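Plondbridge Taxi Drivers' Association
Minutes of the meeting held 25/02/2023

Present: Malathi Chacko (chair), Ashwin Iyengar, Anil Varma, Aravind Thampi (minutes). Apologies from Gangadharan Iyer, who was out on an airport run and sent his best to everybody.

Malathi welcomed us all and thanked Anil for the samosas, which went very quickly. The December minutes were read and agreed, with one correction: the stand at Siloneck has room for 14 cabs.

Waiting time at Siloneck station
We spent most of the evening on this one. Ashwin had gone through his own trip sheets and found 192 pickups where the train was late and he sat with the meter off, out of courtesy to the passenger. Anil felt that regulars would be upset by a charge for something that isn't their fault, and told a long and rather lovely story to make the point. After plenty of back and forth (all of it friendly!) it was agreed that booked pickups get ten free minutes and then 40 cents a minute, with the driver telling the passenger before the meter goes on. Ashwin will write the wording for the card in the window.

Dispatch radio
The Lindgren set is still cutting out past Dumden. Anil has a repair quote and will get a second one. Left over to next time.

Money
The balance stands at $1,669. Dues are due, please, and Aravind will gladly take them in person.

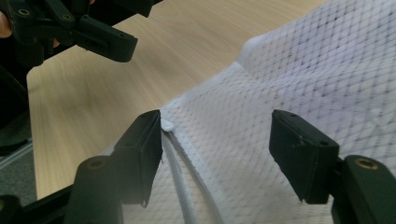 Seat-back pockets were the last item, and Malathi reported that the old ones are sagging in nearly every cab. She would like the new ones made up in white mesh fabric like the piece in the photo, so that a driver can see a forgotten phone or pair of glasses at the end of a fare. Ashwin worried that white will show the dirt, and Anil said so does his whole back seat. Agreed to try two cabs first, Gangadharan's being one of them if he is willing. Malathi to ask him.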